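Moving to a smaller town: what the first year did to our budget

3 October 2024

So we finally did it. After six years of paying city rent in Rivera, we packed up the apartment and moved out to Wevthorpe, and a lot of you have been asking how the money side worked out. Grab a coffee, this one has numbers in it!

Our rent here is $1,284 a month for a two-bedroom with a porch and a yard that gets real sun (I have tomatoes, people). The old place was a one-bedroom over a bakery, and it cost us $300 more. I do miss the smell of bread at six in the morning, I won't lie.

Groceries were the big surprise. I figured everything would be cheaper out here and it just isn't. The one supermarket in town knows it's the one supermarket in town, so we drive over to Flusmont every other weekend and fill the trunk -- rice, beans, frozen fruit, way too much cheese.

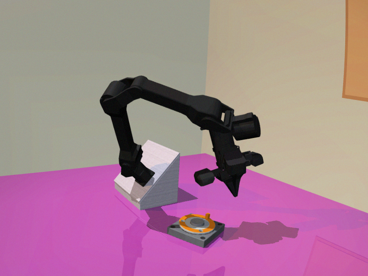

Do you need a second car if you move out this far? We got through the winter with one, but we both work from home most days, and if either of us had a regular commute I'd budget for two.

Heating was the other one. December was rough, and I opened that bill standing up in the kitchen with my coat still on. We've put plastic over the back windows and hung thick curtains in the bedroom, so we'll see how this winter goes. If you're looking at older houses, ask to see the past bills before you sign anything. We didn't, and I kick myself every time the furnace kicks in.

Internet is through Protley, and it's been fine -- slower than what we had, but it holds up for video calls as long as we're not both on one.

Next post will be the garden costs, once I find where I put the seed receipts.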